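Progress report to the Ketar Fund, 20/08/2023
Project: Hip recovery at home, Erkbridge

We've had a terrific four months. The McAlister ward now sends patients home with a walking plan after hip surgery, and the Pivix phone line has taken its 1000th call — a lovely moment for the whole team.

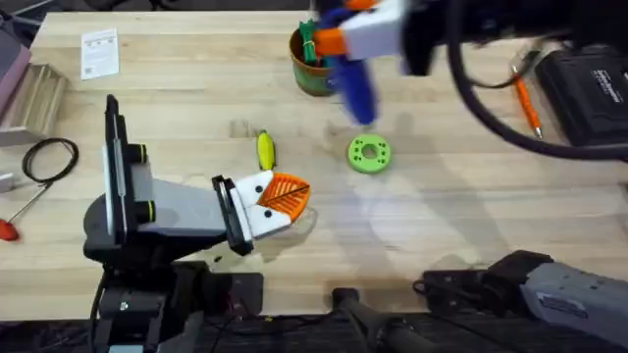 Who can ring the line?
Anyone discharged from the ward after a hip operation, plus the family members looking after them.

Of the 100 home visits you funded, all but two are done. Both are booked for later in August. Patients tell us they like seeing the same physio each time, so we've kept the rosters that way.

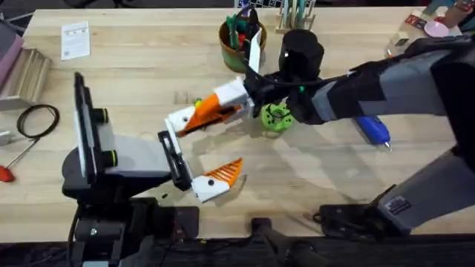 Two arms over the wooden tabletop.

Still to come: printed plans in larger type, and weekend hours on the phone line, which we're really keen to start.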